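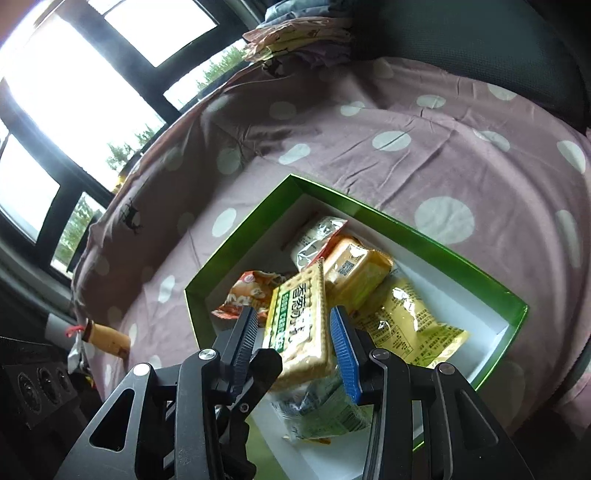 Spring onion crackers and the rest, in the green box on the dotted seat cover.

Posted in March by the Porketti author

I have changed how I pack snacks for the long drive to Ristia. For years they went in a carrier bag, which slides, tips over and buries whatever you want at the bottom. The replacement is an open box, glossy green outside and white inside, left over from a gift. It sits flat on the seat and everything in it can be found by hand.

Notes on the packing.

The box should be shallow enough to see into. A lid is a nuisance in a car and I threw this one away.

Individually wrapped items only. A large packet, once opened, goes soft by the second stop and leaves crumbs in the seat seams. The crackers (香葱, spring onion) come in a narrow wrapper you can see through, so it is easy to check for breakages before they go in.

Foil packets go in the far corner. They hold their shape and are the last thing anyone asks for. Soft cakes are best kept near the top. I allow 2 items per person per stop.

Weight is not a problem. The limit I set is 300 g for the lot, weighed on the kitchen scales, after which I start taking things out.

The seat cover is pink with white dots and a couple of small deer. It wrinkles, and a wrinkled cover lets a box creep on bends. Pull it tight and tuck the slack into the gap behind the cushion first. I tried a rubber mat from Prendergast under the box as well. It grips properly but smells, so it has gone back to the shed.

Next job is somewhere to put the empty wrappers. At present they go in the door pocket.

2 comments

Nulamow
Does the box survive braking? Mine ended up in the footwell.

gravelpath
We use an old ice cream tub for the wrappers. Fits behind the handbrake.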